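## 3. Die Notfunkstation in Betrieb nehmen

Stand: 1 Nov 2024
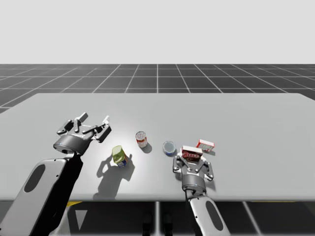 *Abb. 3: Simulierte Ansicht - weißer Tisch mit zwei Roboterarmen*

Ich gehe mal davon aus, dass ihr Kapitel 2 hinter euch habt und der Mast steht. Jetzt kommt die Danero-Basisstation dran, und die ist zum Glück gutmütig (meine erste habe ich mit klammen Fingern im Nieselregen aufgebaut, ging auch).

1. Koffer auf festen, trockenen Untergrund stellen, Deckel ganz aufklappen.
2. Antennenkabel anschrauben, handfest reicht völlig.
3. Akku einschieben, bis er einrastet. Ich drücke immer noch mal nach.
4. Hauptschalter auf EIN und warten, bis die grüne Leuchte dauerhaft brennt. Das zieht sich beim ersten Mal!
5. Im Menü "Einsatz" das Profil **Sturm/Hochwasser** wählen und Kanal 40 einstellen.
6. Einen Testruf an das zweite Gerät absetzen, am besten aus 200 m Entfernung.

> **Achtung:** Niemals ohne angeschlossene Antenne senden! Die Endstufe nimmt das übel, und Ersatz bekommt ihr mitten in einer Unwetterlage ganz bestimmt nicht.

### Wenn der Testruf nicht ankommt

Meistens ist es der Kanal. Steht der auf beiden Geräten gleich, schaut ins Protokoll: Fehler 127 heißt, dass der Schlüssel fehlt. Dann spielt ihr ihn mit Damodix neu auf und fangt wieder bei Schritt 4 an.

**Hinweis zum Generator:** Die Station läuft auch am Brinar 600, den viele von euch sowieso im Lager haben. Der gehört aber nach draußen, weit weg von Fenstern und Zelteingängen - Abgase im Sammelraum sind lebensgefährlich. Erst den Generator starten, dann die Station anstecken.

Den Pegelsensor von Eide schließen wir in Kapitel 4 an, lasst die blaue Buchse so lange zugestöpselt.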